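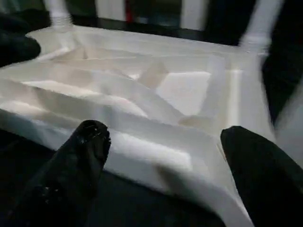

4.2 What people keep, and how they talk about it

We had gone into the home visits expecting to hear mostly about furniture with a family story behind it, the sideboard from a grandmother or the table somebody's uncle built, and of course we did hear plenty of those (they are lovely, and they fill most of Section 5). But what took us by surprise was how warmly people spoke about their plastic things. Of the 80 households that let us in, 11 brought up a plastic stool before we had asked a single question about seating, and several of them went to fetch it so that we could have a proper look.

The stool is a humble object and it has been studied far less than the chair. It gets stood on to reach the top shelf, it holds the wash basin, it comes out when cousins visit and goes back behind the door when they leave. One woman in Hullasberg, whose kitchen was so small that the two of us took turns being in it, told Simin Sadeghi that she owned four good chairs and sat on none of them. "The chairs are for people," she said. "The stool is for me." We have thought about that remark a great deal since.

A second theme was strength. People in both towns wanted us to know that a light stool could be trusted, and they would often turn one over to make the point. The molded ribs under a white plastic seat, like those in Figure 1, were spoken of almost the way an older carpenter might speak of joints. In Pludau the word used for them was the same word used for roof beams -- a small thing, but Nazanin Amini, who transcribed the Pludau interviews, found it often enough that we gave it its own code. Breakage stories were told with real feeling too, and they nearly always began with a relative who had been warned.

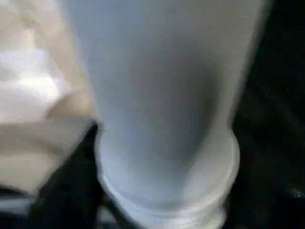

The third theme, and the one we found hardest to code, was paleness. White plastic was praised for looking clean and scolded for showing every mark, sometimes in the same breath. Lương, in a study of bathroom goods that we have leaned on throughout this paper, treats these as two separate attitudes held by two kinds of household. Our interviews don't sort themselves so nicely. The same person would scrub a white stool in the morning and tell us in the afternoon that the stains were its history, and mean both. Shirin Jafarzadeh and Szu-yu Tu coded this material separately and then sat down together over the cases where they differed, and in the end we let a passage carry both codes wherever the speaker seemed happy to hold both views. Readers who prefer tidier categories will find the single-code version in the Karolance archive, along with the interview guide.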